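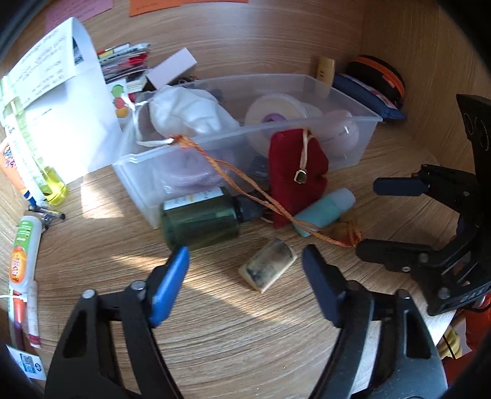

How I replaced the drawstring in my favorite hoodie (and how you can too)

So the cord came out of my hoodie in the wash. Again! I used to toss the hoodie in the back of the closet when that happened and live with a floppy hood, but I've done enough of these now that I can get one back together before my coffee goes cold. It works the same way on sweatpants, swim trunks, laundry bags and those little cinch sacks kids take to gym class.

What you need

A cord (your old one, or a new one if the old one is chewed up)
A big safety pin, or a bodkin if you own one
Clear tape
Scissors
A needle and some thread
A lighter, only if your cord is synthetic

Picking a cord

If you still have the old cord, skip this part. If you don't, lay the hoodie flat and measure along the edge of the hood from one eyelet to the other, then add enough for the tails. My hood wanted 55 inches total, which gave me nice long ends to knot. Go longer than you think! You can always snip some off at the end, and I have cut one too short exactly twice and been mad both times.

Flat braid lies nicer in a hood. Round cord is easier to grab and I like it better in pants. I bought a spool of the Temard round braid a while back and it's held up fine, though the color ran a little the first time, so run any bright cord under cold water before you put it near a light gray sweatshirt. Cotton shoelaces work too if you get the really long boot kind.

Step 1: Get the end ready

Wrap the end of the cord tightly with tape, two or three turns, and trim it to a point. Now push the safety pin through the cord just behind the tape and close it. Make sure it's really closed. A pin that pops open halfway around a hood is a miserable thing to fish out, ask me how I know.

Step 2: Tie off the other end

Put a fat knot in the far end, or pin it to the fabric with a second safety pin. Do this before you start threading. You will forget at least once and pull the whole cord straight through and out the other side, and then you get to start over (hi, that was me in December, with my sister's hoodie, while she was standing there waiting for it).

Step 3: Feed it through

Slide the pin into the eyelet. Scrunch the fabric up over the pin with one hand, hold the front of the pin still with the other, and pull the fabric back behind it. Scrunch, hold, pull. It's kind of like an inchworm. Don't yank on it.

The seam at the top of the hood is where most people get stuck, because there's a thick lump of fabric there and the pin wants to go into the fold. Back up an inch, flatten the lump with your thumb and aim for the side nearest you. If that doesn't work, turn the pin around so the round hinge end goes first.

My friend Phong Châu skips the pin completely and uses a plastic drinking straw. You poke the cord into the straw, staple it once, and push the straw through. I tried it and it's great for wide channels like pajama pants, but it was too fat for my hood.

Step 4: Even it up

Once the pin is out the other eyelet, take it off and pull both tails until they match. Put the hoodie on and check again in a mirror, it always shifts a little.

Step 5: Finish the ends

For cotton, a plain overhand knot is fine, or wrap the tip with thread and stitch through it a few times. For nylon or polyester, cut off the taped bit and pass the end quickly by the lighter flame until it just melts. Do this over the sink and don't touch it for a minute. Metal tips look fancy and you can squeeze them on with pliers, but I find they clank in the dryer.

Keeping it from happening again

Sew a few stitches straight through the channel and the cord at the center back of the hood. It takes five minutes and that cord is never leaving. The other trick is to tie the two tails in a loose bow before it goes in the wash.

If your eyelets have pulled out, that's a different repair, and I'll try to write that one up when I get to my husband's green sweatshirt.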